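Home Notes Archive Tags About RSS

Relabelling the pauses: a small result on shirt folding

June 23, 2026

I have been putting off writing up the folding work because the headline number is dull. Trimming the pauses out of our demonstrations made the folding policy worse. Trimming only some of them made it better. The rest of this post is about which ones.

Background first, for those who have not read the Privdale notes. We collect two-handed demonstrations with hand-held grippers, one in each hand, each with a wide-angle camera looking out over the fingers. Positions come from the camera track, and finger width is read from the markers on the gripper body. The policy is a fairly ordinary diffusion model that takes two recent views per hand and predicts a short run of future poses and widths. Nothing in the model changed for this work. Everything below concerns what happens to the data before training.

The set I used is called Flordale internally. It holds 1,049 demonstrations of shirt folding, all on the same table, by several people with different habits. Some of them move without stopping. Others bring the fingers up to the cloth, wait, shift a little, wait again and then close. When you plot hand speed against time the two styles look like different tasks.

The usual advice is to drop any stretch where both hands are nearly still. The reasoning is sound enough: a policy that has seen a lot of stillness learns to be still, and with a short history it has no way of knowing how long it has already been waiting. Our older policy did this constantly. It would reach the hem, hover, and stay there until the trial timed out.

So I ran the standard filter, with a speed threshold over a short window, and retrained. The hovering went away. Grasp failures went up by more than enough to cancel the gain. The fingers now arrived at the hem and closed on the way through, often with only the top of a wrinkle between them.
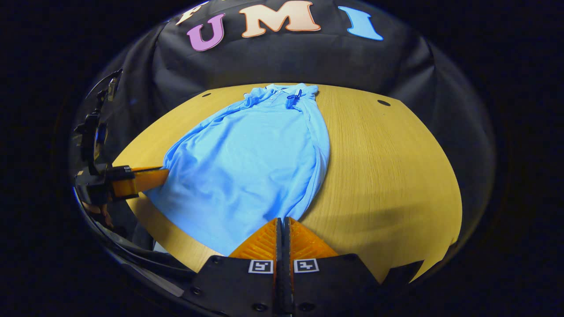

Polo shirt on the folding table, view from one gripper, the other reaching in at the left edge.

Looking through the removed segments by hand explained most of it. I went through 201 of them over two evenings and put each into one of 3 groups. The first is idle time at the start or end of a demonstration. The second is one hand waiting for the other, with neither in contact. The third is slow movement near the fabric, where the speed falls under the threshold but the hand is still making small corrections in height and angle. The filter treats all of these as the same thing. The third group contains nearly all the information about how to get a finger under a flat layer of cloth.

The fix is plain. I keep the speed threshold, but a segment is only dropped if the net change in wrist orientation over the window is also small and the finger width is constant. I had expected to need a learned classifier for this and had even started one (it is in the Bondarchuk branch, please ignore it). The two extra conditions did as well on my hand labels and take no time to run.

For evaluation I ran 80 trials per policy, with the same starting arrangements for each, matched by overlaying a reference view before every run. The order was shuffled so that drift in the setup would not favour one side. The selective filter came first, no filter second, and the full filter last. The gap between the first two is mainly timeouts. The gap between the last two is almost entirely missed grasps at the hem and the side seam.

Two cautions. The orientation threshold was tuned on shirts, and I would expect it to be wrong for towels, where the approach is flatter and people rotate the wrist less. I also have not separated the effect of the data from the effect of the history length. A longer history might make the whole question go away, at some cost in training time.

The filter script is in the Kaltia repository, with the thresholds set as used here. The hand labels are there too, in a separate file. The towel data is next, once the camera tracks have been reprocessed.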